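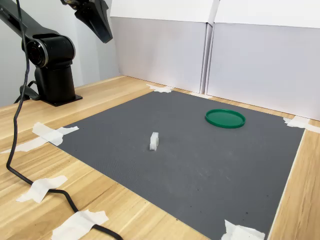 April 23, 2022 – small workshop, table by the wall

Today I made only table work. Last week I was annoyed with the grey mat because it was moving a little each time I leaned on it, so I wanted to finish this before starting the next batch of covers.

Mat. It is the dark grey one from Haslinger, the large size. I put masking tape on it, the white paper one, from the roll in the second drawer. The far left corner was difficult. I could not reach well and the tape crumpled under my finger. I pulled on it and it held, so I left it. At the far right corner I folded the tape over the edge and down to the wood.

The cable has tape also. Please do not take this off when you clean.

I left a strip of bare wood on the right side. I use it for the pencil and the steel ruler, and it is good to have one place where the glue can be tried on wood and not on the mat.

About the tape. We have two kinds now, Boletti and the cheap one without name. In December I made a small test with both on the same sort of wood, 5 days under a lamp. The cheap one left a sticky line which I had to rub with alcohol. The Boletti came off clean but it is weaker on the mat side, I think from the fine surface, there is not so much for the glue to hold. For a few weeks it is enough. If somebody wants the mat fixed for longer, I would try the thin double-sided tape from Morncombe, but I have not tested it on this wood and I don't want to be the person who pulls up the varnish.

Dust. There are small dark bits on the mat again, more toward the lower right. I don't know from where they come. Maybe from cutting the grey board, maybe from shoes and sleeves. I tried the soft brush last week and it only pushed them around. A damp cloth is better but then one must wait before putting paper down. I did not do it today. To do on Monday, first thing.

Measurements for the new covers, so I don't lose the paper again:
board 35 cm long, before trimming
margin on the fold side 2 cm
total strip of cloth 58 cm, cut one time, do not join

I checked the strip length against the old Suncombe sample and it fits, if the cloth is not stretched. When I stretched it by hand it became too long and the corner made a wrinkle. So: lay it flat, let it rest, then cut.

Light. In the afternoon the far edge of the mat, close to the wall, is harder to see for me. For marking I turned the board and worked from the near side. This was slower but my lines were straight. A second lamp would help, I will ask for it again.

Still open:
– order tape, the Boletti, wide if they have it
– damp cloth on the mat
– press the crumpled corner again, or make it new
– find the short steel ruler, it was not in the drawer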